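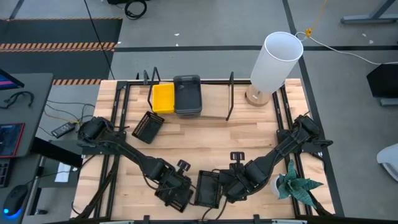
Page 17

Good evening, everybody, and thank you for coming out. I'll start slowly while people find a chair -- there are still a few near the front, and I promise I don't pick on anyone.

(Leave the first picture up while they settle.)

So, baskets and bins. When Totgate asked me to talk about tidying, I had a grand plan with charts in it, and then I looked at my own worktable at home and thought, no, let's talk about where you put your stuff. The yellow bin and the dark one stand side by side along the far edge, and I love that. You can tell them apart from across a room, and your hand learns which is which long before you get any labels made.

The two little black mesh baskets are my favorites, though. Mesh lets you see what you've got! I kept buttons in a lidded tin for years, and I bought the same buttons again and again. Please ask for a show of hands here -- who has bought something they already owned? (Wait. They will laugh. Put your own hand up.)

Now tell the Grabner story, but keep it short. The shop closed its back room in October and had 889 odds and ends to find homes for. We began with two bins, one for keeping and one for passing along, and we didn't buy a single container until the sorting was done. If there's time, mention the Nisari handout, which has the sorting sheet on the back.

(Next picture.)
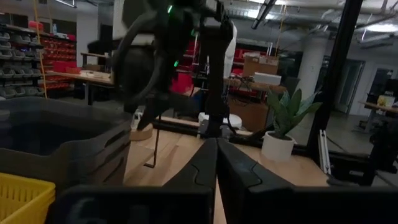 Bins on the left, snake plant on the right.

I want to say a word for the plant. People clear a table and then feel they mustn't put anything pretty on it, and I think that's a shame. A small white pot takes up hardly any space, and those broad green leaves do cheer a person up. Leave yourself one nice thing.

Then the small bits, like that piece of tan cardboard. Every table has them. Give yourself one little basket for strays and empty it when it's full.

Pass the sample baskets along the rows now, and remind them that tea is in the hall. Questions after the break.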